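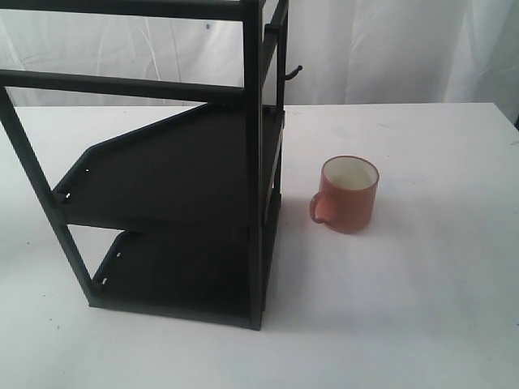
LISTA DE INSPECCIÓN TRAS INCIDENCIA
Célula de manipulación Cesell, puesto de colgado de tazas
Fecha: sábado 26 de marzo
Inspección y comentarios: Hedvig Blomqvist
Estado de la célula durante la revisión: modo manual, velocidad reducida, ciclo automático bloqueado

Motivo
Parada por exceso de fuerza en el ciclo 2.627, durante la aproximación al estante. El controlador registró contacto en el eje de avance antes de la cota programada. La parada de protección actuó. El operario rearmó sin abrir parte y el fallo se repitió 11 ciclos después. Código de alarma en ambos casos: 255. No hubo daños personales.

Claves: C = conforme. NC = no conforme. P = pendiente. N/A = no aplica.

1. Paradas y enclavamientos

1.1 Seta de emergencia del pupitre: C
Comentario: probada con el brazo en movimiento y en reposo. Requiere rearme manual en los dos casos.

1.2 Seta de la consola portátil: C

1.3 Pulsador de habilitación de tres posiciones: C
Comentario: corta al soltar y al apretar a fondo. El muelle está algo duro; no afecta a la función.

1.4 Rearme tras parada por fuerza: NC
Comentario: el sistema admite rearme y reanudación desde la misma pantalla sin confirmar la causa. Así se llegó a la segunda parada. Debe exigirse clave de mantenimiento cuando la alarma 255 aparezca dos veces en un mismo turno.

1.5 Registro de alarmas: C
Comentario: hora del controlador adelantada respecto a la del servidor. Corregida.

2. Puesto de trabajo

2.1 Estante metálico, integridad: C
Comentario: sin deformación apreciable en los montantes.

2.2 Estante metálico, posición respecto a la referencia: NC
Comentario: desplazado 37 mm respecto a la cota del plano de célula. El estante apoya directamente en la mesa y no tiene tope ni fijación. Causa más probable del contacto anticipado. El programa toma la posición como fija y no la comprueba al arrancar.

2.3 Superficie de mesa: C
Comentario: roces muy leves y motas. Limpiar antes de la próxima calibración.

2.4 Tela de fondo: P
Comentario: presenta pliegues y alguna mancha pequeña. Falta comprobar si los pliegues alteran la segmentación de la pieza. Pedir a Trusdale el informe de visión de diciembre, que trataba un caso parecido.

2.5 Pieza de prueba: C
Comentario: taza cilíndrica de color naranja, con asa. Se mantiene el mismo modelo para todos los ensayos. No sustituir por otra de distinto diámetro sin actualizar la apertura de agarre.

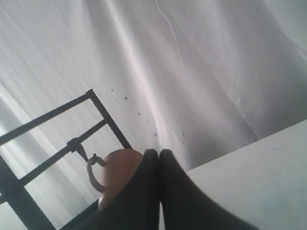 3. Pinza y muñeca

3.1 Dedos, estado de la superficie: C
Comentario: sin cortes ni desprendimientos. Revisados con lupa en la cara interior.

3.2 Dedos, paralelismo en cierre: C
Comentario: dentro de tolerancia según galga.

3.3 Par de apriete de los tornillos de la brida: NC
Comentario: un tornillo por debajo del valor de la ficha. Reapretado y marcado con pintura. Repetir la comprobación al final de la primera semana de servicio.

3.4 Cable de la cámara de muñeca: P
Comentario: el bucle queda justo en los giros amplios. Hegarty propone una brida adicional en el antebrazo. No montar hasta verificar que no limita el recorrido.

3.5 Detección de pieza en pinza: C

3.6 Calibración mano-ojo: P
Comentario: la última es anterior al cambio de dedos. No se acepta como válida. Repetir con el estante ya fijado; hacerla antes obligaría a repetirla.

4. Programa y límites

4.1 Umbral de fuerza en aproximación: C
Comentario: coincide con la evaluación de riesgos. Se solicitó por correo subirlo para evitar paradas. Solicitud denegada. El umbral detectó un contacto real.

4.2 Velocidad en los últimos centímetros: NC
Comentario: el tramo final hereda la velocidad del tramo de traslado. Falta la instrucción de reducción, presente en la versión anterior del programa. Restaurar y comparar ambas versiones línea a línea.

4.3 Zona prohibida alrededor de los montantes: NC
Comentario: definida con la posición antigua del estante. Redefinir.

4.4 Copia de seguridad del programa: C

4.5 Retirada tras contacto: P
Comentario: el brazo se detiene y mantiene la posición. Consultar a Mandex si el controlador admite una retirada corta por la misma trayectoria. Hasta tener respuesta, retirada solo en manual.

5. Personas y documentación

5.1 Delimitación del puesto en el suelo: C

5.2 Instrucción de rearme a la vista: NC
Comentario: la hoja colocada corresponde a la revisión anterior y no menciona la alarma 255.

5.3 Parte de incidencia de la primera parada: NC
Comentario: no existe. Redactado a posteriori con los datos del registro.

5.4 Formación del turno en modo manual: C

Acciones antes de volver a automático
Fijar el estante con tope mecánico y medir de nuevo (2.2).
Redefinir la zona prohibida (4.3).
Restaurar la reducción de velocidad (4.2).
Calibración mano-ojo (3.6).
Bloqueo por alarma repetida (1.4) y cambio de la hoja de rearme (5.2).

Los puntos 2.4, 3.4 y 4.5 pueden quedar abiertos con la célula en servicio, siempre que haya un operario presente en el pupitre.

Resultado: NO APTA para ciclo automático. Autorizado el uso en manual a velocidad reducida.
Firmado: H. Blomqvist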